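## 4.3 Demonstrationen mit Handgreifern: Bimanuelles Falten

Stoff zum Lesen vor der Übung: Abschnitte 4.1 und 4.2, außerdem das Datenblatt zum Datensatz Quintana (liegt im Kursordner).

Bei der Teleoperation aus 4.2 steuert eine Person den Roboterarm über ein zweites Gerät. Das liefert saubere Gelenkwinkel, kostet aber Zeit, und bei weichem Material fehlt der bedienenden Person das Gefühl für die Spannung im Stoff. Der Ansatz in diesem Abschnitt lässt den Arm bei der Aufnahme weg. Die Person führt zwei Greifer direkt mit den Händen, aufgezeichnet werden die Pose jedes Greifers, die Öffnungsweite der Backen und ein Kamerabild vom Kopf aus. Die Strategie (Policy) wird danach allein aus diesen Daten gelernt.

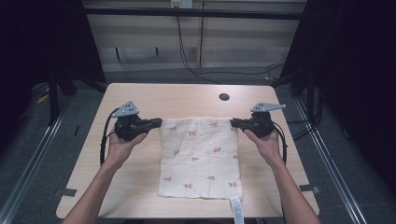 Die Pose eines Greifers hat sechs Freiheitsgrade: drei für die Position, drei für die Orientierung. Wir schreiben sie als Transformation T_L bzw. T_R im Tischkoordinatensystem. Beim Falten interessiert vor allem die relative Transformation

`T_rel = inv(T_L) * T_R`

denn solange beide Backen den Stoff halten, ist der Abstand der Greifpunkte nach oben durch die Stofflänge zwischen ihnen begrenzt. Bei einem Tuch, das an den beiden oberen Ecken gefasst und dessen Oberkante straff gezogen ist, liegt man genau an dieser Grenze. Eine kleine Abweichung nach außen erzeugt sofort Zug, eine nach innen lässt die Kante durchhängen. Der Rest des Tuchs liegt dabei noch flach auf dem Tisch und taucht in T_rel gar nicht auf - sein Zustand muss aus dem Kamerabild kommen.

### Ergebnisse aus dem Versuch Drendach

- Aufgenommene Demonstrationen: 3187
- Nach der Filterung verwendet: 3000
- Aussortiert wurden Läufe mit Lücken in der Posenschätzung und Läufe, in denen ein Greifer den Stoff verloren hat.

Itziar Herrero hat die Strategie zweimal trainiert, einmal mit absoluten Posen und einmal mit T_rel als zusätzlicher Eingabe. Von 1042 Testläufen je Variante gelangen mit absoluten Posen 706. Mit T_rel lag die Zahl höher, die genaue Auswertung ist Teil der Übung. Die meisten Fehlschläge der ersten Variante traten beim Anheben auf: Die Hände liefen auseinander, und eine Ecke rutschte aus den Backen.

### Aufgaben

1. Berechnen Sie die Erfolgsquote der ersten Variante und geben Sie ein 95-%-Konfidenzintervall an.
2. Zeigen Sie, dass T_rel unverändert bleibt, wenn das Tischkoordinatensystem verschoben oder gedreht wird.
3. Werten Sie die Logdatei `fuledex_rel` für die zweite Variante aus. Trennen Sie nach Anheben, Umlegen und Loslassen.

Abgabe als PDF, Code bitte als separate Datei.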